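Herow wall paint, matte, dark green: two months on a dining room

The Herow matte came in the 2-gallon pail, tinted at the store to the darkest green on the Kostard card. I used it on one long wall, with the remaining walls in a pale olive from the same line. The old coating was a sound eggshell, washed, sanded with 191-grit mesh (an odd size, but that is what Brota packs with its pole sander) and spot primed.

Viscosity out of the pail is high. It drags under a short-nap roller and leaves a visible stipple. With a longer nap and a small amount of water it levels well. Cutting in needs a good brush; the Higuchi angled sash held a line against the ceiling without tape. Coverage was poor on the first coat, as with most deep bases, and complete on the second. Recoat time on the label is optimistic. I waited over twice as long and would do the same again.

Color in low light is the main thing to check before buying. Deep greens with a lot of black in the tint lose most of their hue by evening, and a sample chip will not show it. Paint a large board and look at it in the room after dark.

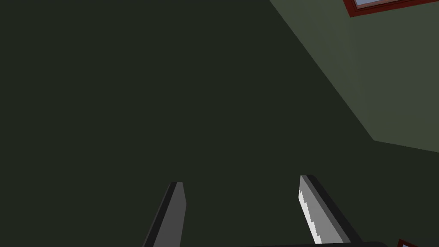
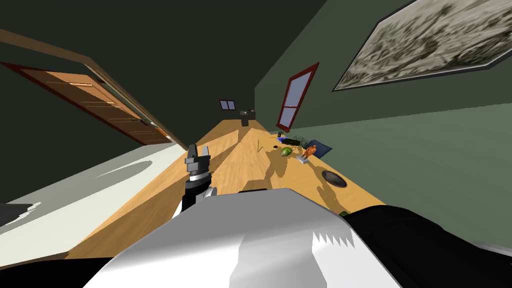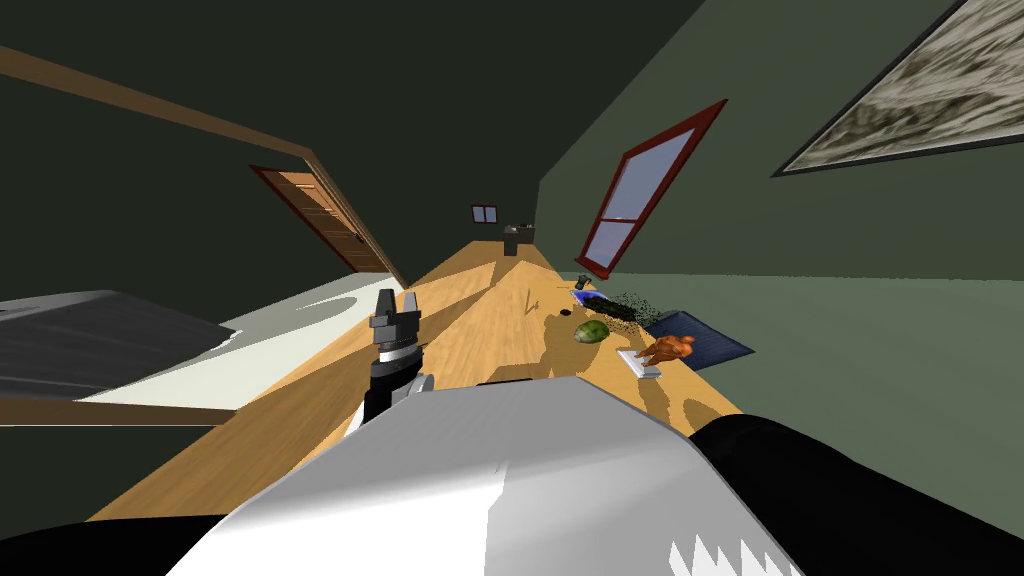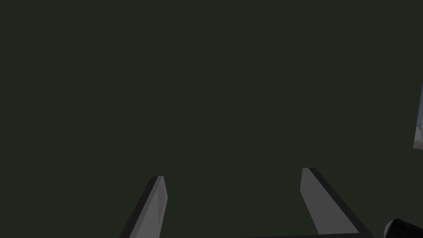
Dark green, first and last; light wood table, second and third.

Burnishing is the weak point. A damp cloth takes off fresh food marks, but rubbing leaves a shiny patch that shows from the side. Meifang Xue, who painted her hallway with the same base, reports the same result at shoulder height. Touch-ups from the original pail blend if feathered with a nearly dry roller. Brushed touch-ups flash.

Odor was low and gone by the next morning. The lid seals badly after the second opening, so decant what is left into a smaller can.

Suitable for dining rooms and bedrooms. For a hallway or a kitchen I would pay for the scrubbable version and accept the extra sheen. Rating: 3.5 out of 5.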